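Search
Enter keywords
Search

The old lobby floor gets to stay

If you've walked through the Drusier building lately, you've probably had to squeeze past me, because I keep stopping to look at the floor. I can't help it! I've been going in and out of that place for 16 years and I'd stopped seeing it at all, and then in October word got around that the whole ground level was going to be ripped up and covered in one big sheet of gray vinyl. Suddenly everybody had an opinion.

Well, good news. The vinyl is off. The owners told tenants last month that the original surfaces are staying, and that the money will go into cleaning and patching them.

For anyone who hasn't been inside, the ground level dates from 1972 and it's a real mix. There's marble in gray and white, the veiny kind, and then it runs into salmon-pink tile laid in squares, and then you've got the pillar covered in little red tiles with white grout. My mother would have called it a floor that couldn't make up its mind. I love it. In the morning the sun comes in so strong that part of the marble goes almost white, and if you're carrying coffee you'd better know where you're going.
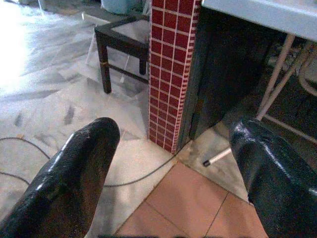 Rosaura Mamani has the alterations shop on the second floor, and she was the one who started the letter. She got signatures from nearly everyone upstairs, plus the guys from the Costa bakery next door, who don't even rent in the building but cut through it every day. "I told them, you can't buy this pink anymore," she said when I stopped by. "Go ahead and try. I looked." She had a chipped piece of it on her cutting table, using it as a weight for her patterns, and she made me hold it so I could feel how heavy it was.

The work itself is being done by Alcides Flores and Marleny Palomino, who did the stairs at the Helex apartments a couple of years back (those came out beautifully, go see them). Alcides told me the marble mostly needs a good polish and that the pink section is in better shape than he expected. The grout is the slow part. On the pillar they're going in by hand with small brushes, one row at a time, and Marleny says she has started seeing red squares when she closes her eyes.

There are 7 spots where tiles need replacing, most of them over by the mailboxes, where a vending machine used to leak. They're hoping to borrow matching ones from the storage closet in the back, which was apparently tiled with leftovers. So the closet gets the vinyl — fair enough.

Not everyone is thrilled. Mogens Kjærgaard, who runs the print shop, signed the letter but would have liked something less slippery by the entrance, and he has a point. I've nearly gone down there myself on a rainy day. The owners have promised new mats for both doors, and he says he'll believe it when he's standing on one.

While the crew is in, please use the side entrance between 2 and 5 in the afternoon. The dark wood chairs will be moved around as they go, so if you like to sit and wait for your ride, you may have to hunt for one. The elevator keeps running the whole time, and the Bistevex counter will be open its usual hours.

Fulgencio Orozco on the third floor is also collecting old photos of the lobby, the older the better. He already has one with a big potted palm by the stairs, and two people have told him two different stories about where that palm went. If you have a picture, or the palm, slide a note under his door.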